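Robotique, module perception/planif. Séance 5 : de l'image à la commande
Notes de cours, L. Després (version de janvier, pas relue)

Rappel séance 4 : calibration main-œil faite, matrice enregistrée dans calib.yaml. Si erreur de reprojection > 3 px, on recommence, pas la peine d'aller plus loin.

1. Perception
Segmentation couleur d'abord (HSV), forme ensuite. La couleur seule ne suffit pas : deux pièces par couleur. Donc étiquette = couple (couleur, forme). Attention au jaune, très proche du bois clair en teinte, jouer sur la saturation. Le fond bleu de la table : masquer tout ce qui est hors planche AVANT de chercher les pièces bleues. Sinon des centaines de faux contours avec les trous.

Homographie : 4 coins de la planche, vue en perspective -> rectangle. La face du dessus n'est pas dans le plan de la planche, corriger avec la hauteur de pièce (sinon décalage vers l'arrière, erreur classique en TP).
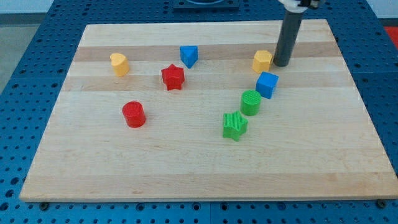

Fig. 1. Planche de tri, 8 pièces. Étoile rouge et étoile verte : même forme, à départager par la couleur.

2. Estimation de pose
Sortie : x, y, theta. Symétries à traiter :
- cylindre : theta libre, mettre 0
- cube : modulo 90°
- hexagone : modulo 60°
- étoile : modulo 72°
- triangle (équilatéral) : modulo 120°
- coeur : pas de symétrie de rotation, 360° complet

Fig. 1, regarder le cube bleu : une arête vers l'avant. Prendre theta de la boîte englobante alignée = faux. Utiliser minAreaRect.

3. Planification
Noeud Nimer, service /plan_pousse. Entrée : pose + cible. Approche verticale, descente, poussée rectiligne, remontée. Cylindre vertical du bras = modélisé comme une capsule, marge 8 mm. Les pièces voisines sont des obstacles, y compris celles qu'on ne veut pas bouger (oublié par la moitié du groupe l'an denier).
Échec si pas de trajectoire en 200 ms -> changer de coté d'approche, pas augmenter le délai.

4. Commande
Boucle fermée sur l'image, pas sur l'odométrie. Replanifier si écart > 8 mm. Filtrer la pose avant, sinon ça oscille.

À faire : exercices 1 à 3, rendre le script + le log. Salle 414, badge à demander à l'accueil.

Documents récents
Séance 4 : calibration main-œil
TP Caron : détection de contours
Sostamance, guide d'installation
Annales du module
Projet Ladance : sujets proposés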